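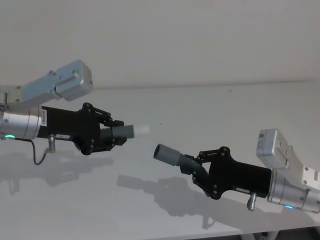 *Two arms with black grippers, each holding a gray tube-shaped part.*

# Dridia: celebrity and royal news headlines with claim labels

Dridia is a small text dataset of entertainment news headlines in English. Each headline is matched with the first paragraph of its article, and a label tells how strong the main claim is. We made it because we wanted to study how gossip pages use words like "reportedly" and "a source says".

Last update: Jun 24, 2025

## Contents

| File | What is inside |
|---|---|
| `headlines.tsv` | headline, first paragraph, outlet code, month |
| `labels.tsv` | final label and the label of each annotator |
| `guide.md` | instructions which the annotators received |

The text is from 14 outlets. We took only pages that were open without subscription. Outlet names are replaced by codes, and the key is not public.

## Labels

- `stated`: the outlet says it as a fact
- `quoted`: a named person says it
- `unnamed`: the claim comes from a source without a name
- `guess`: the outlet or an expert is predicting something

A headline in the form of a question gets its label from the paragraph, not from the question mark. This rule was added in January, after Sevim Ersoy and Kausar Memon had labeled the first part in different ways. The first part was then labeled again from zero.

## How it was labeled

Every item was read by two annotators. If they did not agree, Bogumił Stępień made the decision. Before the work started, each annotator did a practice set of 100 items, and these are not included in the release.

## Known problems

- Wedding and baby stories are too many. Award shows are few.
- "Royal expert" was difficult for us. If the expert has a name but only predicts, we use `guess`.
- Some headlines were changed by the outlet after we saved them. We keep the older one.
- In `headlines.tsv`, the curly quotes are not always closed.

## Please do not

Use it to decide if a story about a real person is true. The labels describe the wording only. If you find an item that should be removed, open an issue with the row number and Lertchai Rojanasak will take it out in the next version.

## Loading

```
import pandas as pd
df = pd.read_csv("headlines.tsv", sep="\t", quoting=3)
```

Without `quoting=3` you will lose rows.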